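Zikura gripper no. 2 – finger service and recheck
Nov 5, 2018
Entry: E. Leckie. Read by: B. Thiele

Carried over from Friday: tips do not close flush. Marlene reported a gap on the left side when closing on thin cloth, and one garment dropped when lifted by the hem. Unit 1 does not show it. Unit 2 has been on denim most of the last month, and denim is hard on the tip faces.

Took unit 2 off the bench at nine. Play in the left finger before touching anything, felt by hand at the base bolt. Right finger tight. Backed out the left base bolt. Threadlocker residue only on the first few turns of thread, the rest bare. Whoever did the July rebuild (me, according to the log) was stingy with it.

Cleaned thread with solvent, let it dry, fresh threadlocker, refitted. Did the right base bolt the same way although it was holding. Shoulder bolts checked with the driver, no movement on either. Left them alone.

Tip screws: left one turned with almost no effort. These are small and go into plastic, so no torque driver. Snug, then an eighth turn. Ingvar wants inserts there. Agreed, but not on this unit while it is in daily use.

Lint packed behind the tips, blue, a surprising amount. It sits in the corner where the finger pad meets the arch and holds the tip off its stop. Picked out with a brass brush and tape. I think this was at least half the gap. Wiped pads with isopropyl, left them for 40 minutes before closing on anything.

Stroke check after reassembly:
– full open to full closed, 19 cycles by hand, no catch
– tips meet, no light through at the contact line
– paper strip pulled at center of the pads, holds
– paper strip at left edge of pads, holds, slightly weaker than center

The weaker left edge is probably pad wear. Pads are at 1000 closings by the sheet, though the sheet was not kept up in the week Lieselotte was at Skellside, so the true number is higher. New pads are on the Uvasska order. Ingvar to chase.

Cloth check on the floor after lunch. Used denim, as it is the worst case for thickness and for lint. Grip taken on a single layer, then on a fold.
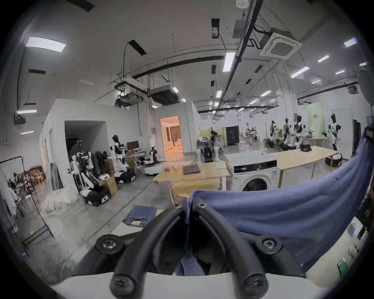

Vol. 3, p. 27

Single layer: lifted and held, shaken lightly, no slip. Fold: held on four tries, crept on the fifth when I pulled sideways. Weight of the cloth hanging to the right pulls the tips out of line a little; same on unit 1, so I do not count it against the repair. No play at the left base bolt afterward.

Bastian asked whether the finger itself could be bent. Laid both fingers against the template while they were off. Left and right match. Closing that question unless the gap comes back.

Calibration: closed position shifted after the lint came out, as expected. Re-zeroed on the Tan fixture. Old offset is struck through in the setup file, new one under it. Anyone with recordings from unit 2 between the July rebuild and today should treat small gripper widths with care – Lieselotte has the list of sessions.

Changes to the weekly sheet, from now:
– brush behind the tips at the end of each denim day
– witness mark across both base bolts (white paint pen, done on unit 2, unit 1 still to do)
– paper strip test at center and left edge, write both down

Open:
Pads, see above. Inserts for the tip screws, drawing with Ingvar. Repeat the sideways pull on the fold after 130 more closings and compare with the fifth try today. Paint pen is nearly dry, need another.

Unit 2 back on the rack at four, tagged OK for cloth, not for anything rigid until the new pads are in.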